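Caught Damián Quezada at the Gusville hall on Sunday, between the end of the dance class and whoever had the room next. He had a thermos and one eye on the clock. Twenty minutes, he said. We got closer to fifteen.

Quezada fixes old timber floors. Grew up in Niltstead, learned from an uncle, has been on his own for 8 years. Mostly houses, now and then a hall. The Gusville job was 431 boards, Baltic pine, and he lifted 80 of them.

"People want the lot ripped up," he says. "They see a gap and they panic. A gap's just the season, half the time. Come back in winter and it's closed over."

What he does hate — filler. Pulled a face at the word.

"It cracks, it goes a funny colour, then it drops out and you're vacuuming it up for a year. Cut a sliver of the same timber and glue it in. Slow, but it stays put."

He's not precious about machines, has a drum sander like everyone. But he does the edges by hand and reckons you can always tell a floor were somebody rushed them. 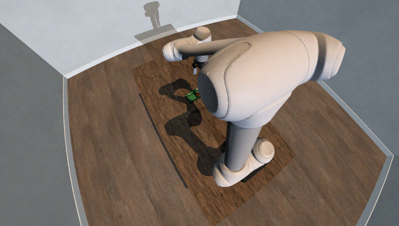
How long should you wait before walking on a fresh coat of oil?

Two days in socks, a week before the furniture goes back, and leave rugs off for a month. He'd like longer on the rugs but has given up asking.

Money came up, it always does. The Truston house he did in November came in at $478 over the quote. Rotten joist under the laundry. He rang the owners before he touched it.

"You ring first. Always. Even if they're at work and they're cranky about it."

Favourite job? A hallway on Tyagi Street, narrow, dark, lino over newspaper over more lino. Took him ages. He kept a few of the newspapers, mostly for the footy scores and the ads for ladies' hats.

Any advice for people having a go themselves — start in a wardrobe. Or under the bed. "Somewhere you can stuff it up and shut the door on it."

And punch the nails down before you sand. He said that one twice, then a third time from the carpark while he was loading teh van.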